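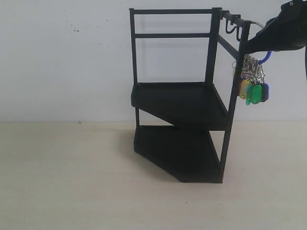
Key bunch in the gripper, next to the hooks of the corner rack.

Enerum Rack and Keys: Data Card

Version 1, released April 6, 2020

Summary

Enerum Rack and Keys is a collection of recorded trials in which a robot arm picks up a bunch of keys with colored plastic tags and attempts to hang it on a hook of a small corner rack. It was prepared by the Enerum manipulation group to compare two grippers, the Brito and the Udetti, under the same controller. The release contains 2000 trials. Each gripper was used for half of them.

The task was chosen because it combines two problems that are usually tested apart. The bunch has no fixed shape, and its outline changes with every grasp. The hook is small and stands close to the rails of the rack, so that an error in the approach tends to end in contact with the tubing.

Contents of the release

trials/ holds one folder per trial, with color video, joint positions, gripper opening and commanded motion.
labels/ holds the outcome of each trial and the operator's remarks.
calibration/ holds the camera and arm calibration files, one set per session.
splits/ holds the lists for training, validation and test.
tools/ holds the scripts for loading and replaying a trial.

Video and joint data share one clock. Joint data are stored at the rate of the controller, and video frames are matched to the nearest joint sample. Users who need evenly spaced data should resample with the script provided in tools/, which also reports any gaps longer than one frame.

Task definition

A trial starts when the operator releases the arm to the controller and ends when the arm returns to its rest position or when 60 seconds have passed. The outcome is one of the following.

hung: the bunch stays on a hook after the gripper has opened and withdrawn.
dropped: the bunch leaves the gripper and comes to rest anywhere other than a hook.
not grasped: the gripper closes without lifting the bunch.
stopped: the operator or the force limit ended the trial.

A bunch that comes to rest on one of the trays is labeled dropped. The labels do not separate the two hooks; either is accepted.

Grippers and controller

The Brito and the Udetti were mounted on the same arm with the same wrist plate. Motion was planned and executed by the Wukico controller in both cases, with identical speed and force limits. The only settings that differ are the tool offset and the closing force, and both are recorded in the header of every trial. No setting was changed between the first trial of a session and the last.

The covers and straps on the tool were left in place throughout, as they would be in normal service. Their effect on clearance is included in the results and has not been corrected for. Approaches made low and near the surface are the most affected, and users working on collision checking should enlarge the tool model accordingly.
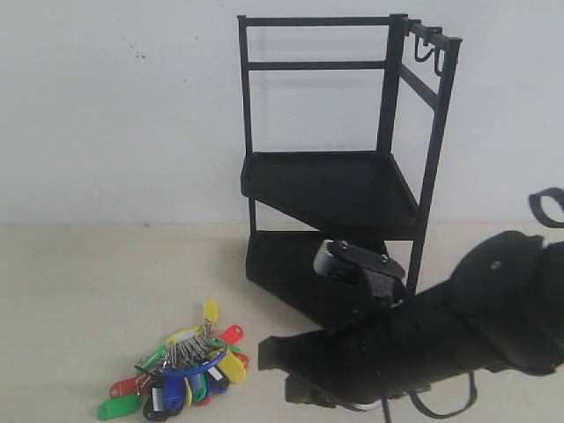
A reader of the March draft objected that a comparison of this kind says more about the tool offset than about the fingers, and asked that trials with a poor offset be taken out before any rates are quoted. The objection is partly accepted. The offset was measured again at the start of each session, and the measured values are now published in calibration/ so that users may apply their own threshold. No trials have been removed on this ground. The same reader asked for a separate label for a grasp on the tags as opposed to the rings. This label has been added for the test split and is planned for the remainder.

Collection procedure

Trials were recorded in sessions of 200. Operators alternated between the two grippers by session, and the order was drawn in advance. Before each trial the bunch was placed by hand in front of the rack and to one side of it, without arranging the tags.
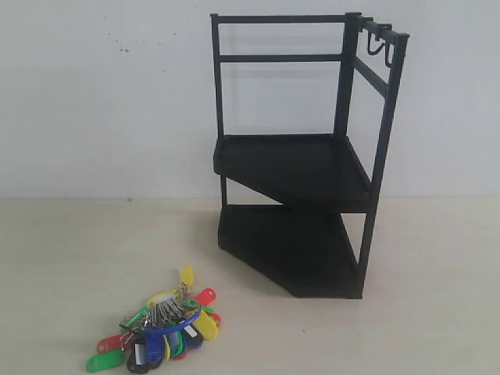 The rack was not moved within a session. Its position was checked against marks in the calibration record at the start and again at the end, and sessions in which the two readings disagreed were recorded over. Lighting was kept constant. Operators were instructed not to assist the arm, and a trial in which a hand entered the work area after release was labeled stopped.

Labels were assigned from the video by one operator and checked by a second. Where the two disagreed, the trial was viewed again by both and the agreed label was entered, with a note.

Known limitations

One rack and one bunch of keys were used for the whole collection. Results should not be taken to hold for hooks of another shape or for a single key.

Shadows of the rails fall on the wall behind the rack and have been mistaken for rails by at least one edge-based detector tested internally.

The rack and parts of the tool are both black. Segmentation masks produced by color alone are unreliable where one passes in front of the other.

Closing force is reported as commanded by the controller. It was not measured at the fingertips.

In around 10 trials the video begins shortly after the arm has started to move. These trials are marked late_start in labels/ and are excluded from the test split.

Intended use

The collection is intended for research on grasping, placement and gripper selection. It is not suitable for certifying either gripper for use near people. Published work that reports a rate for one gripper is asked to report the other as well, computed on the same split.

Changes to labels will be listed in the file CHANGES, and the trial numbers will stay the same in later versions.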